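ikarura-bin-teleop
README / data card
last touched April 1, 2020

Teleoperated bin picking, one KUKA arm, one open gray bin, mixed junk. Operator drives the arm by remote control, we log everything, you train on it. Second release. The first one had a clock bug, throw it away if you still have a copy.

Questions go to Akosua Sowah. Please read the known problems section before writing, most of the mail so far is answered there.

What's in it

300 demonstrations, 20 object sets. Each demo is one full attempt at one item, from home pose back to home pose. Failed attempts are kept and flagged, see success column in index.csv. Don't drop them unless you mean to, they are useful for recovery behavior.

Per demo:
- joints.csv: positions, velocities, commanded positions
- tool.csv: tool pose in the arm base frame, meters and quaternions (x y z w, not w x y z!)
- grip.csv: gripper command and measured opening
- view/: still frames from the fixed camera over the bin
- note.txt: whatever the operator typed afterwards. Often empty

Splits are in splits/. Split by object set, not by demo, so nothing in test shows up in train. If you make your own splits do it the same way or your numbers will look better than they are.

How it was collected

Operator sits with back to the cell and sees only the camera view on a monitor. This was deliberate. Early on people stood next to the bin and leaned over to look, and then the demos contained decisions that no camera could explain. Useless for training. So: monitor only.

Input is the Ellow handheld controller. Trigger closes the gripper, thumb button is the clutch. Hold clutch to move your hand without moving the arm. Translation is scaled down near the bin floor, rotation isn't. Takes some getting used to. New operators did practice runs first, those are not included.

Some items got tipped over or pushed to a wall before grasping. That is fine and counts as one demo, as long as the gripper ends up closed on the same item the operator picked at the start.
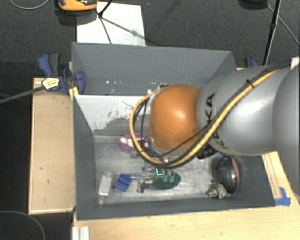

Reset between demos: shake-out from the tote, no arranging. If an item lands outside the bin put it back in anywhere. If two items are jammed together leave them. Operators wanted to tidy up, we asked them not to. A few did anyway, see notes.

Target choice was up to the operator. This means easy stuff gets picked first and the flat or slippery items are left to the end, so target order is biased. We didn't correct for it. There is a column called n_before giving how many picks came earlier in the same fill, use that if you want to rebalance.

Getting started

Unpack, then:

python check.py --root PATH
python replay.py --root PATH --demo 70

check.py looks for missing files and timestamps out of order. replay.py plots the tool path next to the camera frames. It does not talk to a real arm and you should not make it. Commanded positions were safe for our bin in our spot, yours is somewhere else.

Loader is in zanamum/load.py. Needs numpy and pandas, nothing fancy. The old Kälin format is still supported for reading with --legacy, writing is gone.

Known problems

- Arm blocks the camera view of the target in the last part of nearly every reach. Not fixable with one camera. Train with history.
- Glare off the bin floor. Metal, scratched, reflects a lot. Depth would be worse, we dont ship depth.
- Bin can shift a bit when pushed against, clamps or no clamps. Don't hard-code the corners.
- Hose and cables on the arm move independently of the joints. Masks made from the arm model will miss them.
- Clutch state was not logged in the December batch. Column is there but filled with -1.
- Measured gripper opening lags the command. Lag is not constant.
- Operator 2 is left handed and the wrist angles look diferent. Not an error.

Not good for

Force or contact learning (no force data), speed benchmarks (operators were told to take their time), anything with people in the workspace.

License and citing

Research use only. Cite the repo and the release number. If you fix somthing in the index send a patch, not a new copy of the whole archive.

Todo: log clutch properly in the loader, object names list, second camera mount.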